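Home | Stories | Makers | Recipes | Contact

The Counter at Soltthorpe

Faustino Esquivel has run the coffee counter at Soltthorpe for seven years. He is 38 and does most of the cleaning himself, usually before the first customer comes in.

"I tried handing it off," he said. "Then I would come in and find rings on everything, so I took it back."

We talked on a Friday, standing up, while he went over the shelves with a cloth. He said the hardest thing to keep clean is anything black and shiny. He bought two glossy black boards from a restaurant that was closing and has been fighting with them since.

"A white counter hides water. You put water on a black one and you see every drop," he said. "And if you wipe it in circles you see the circles too."

His method is plain. He uses warm water with a little dish soap, then clean water, then a dry cotton cloth pulled in straight lines from one side to the other. He does not use spray polish. He tried one called Brostaseo and said it left a film that showed up as soon as the lights were on.

He is less strict about cups. Most of the drinks are served in stainless steel mugs, which he picked after breaking too many ceramic ones. "They get scratched — fine. I can drop one and it still holds coffee." 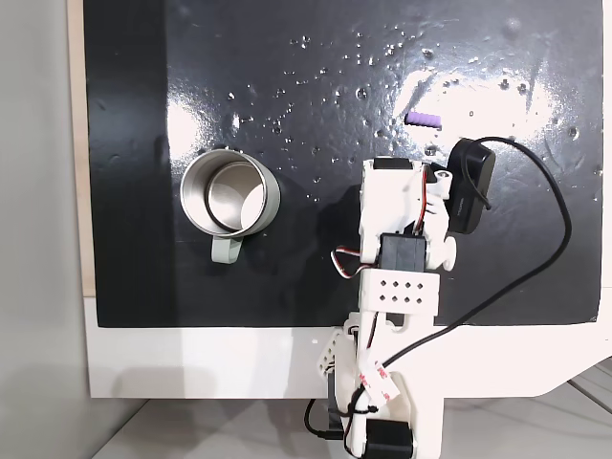 What He Would Buy Again

Esquivel said he would buy the mugs again without thinking about it. He likes a steel mug with a handle in a different color, so people can tell theirs apart on a busy morning. He washes them by hand and stands them upside down on a rack, never on the board.

He was slower to answer about the boards. His business partner, Emiliano Palma, wanted oak from the start and still brings it up.

"Emiliano is right that oak would be easier," Esquivel said. "But I like how the black looks when it's dry. That's maybe an hour a day."

He folded the cloth, hung it on the tap and went to unlock the door.

Contact us | Copyright 2018 Asska | Back to top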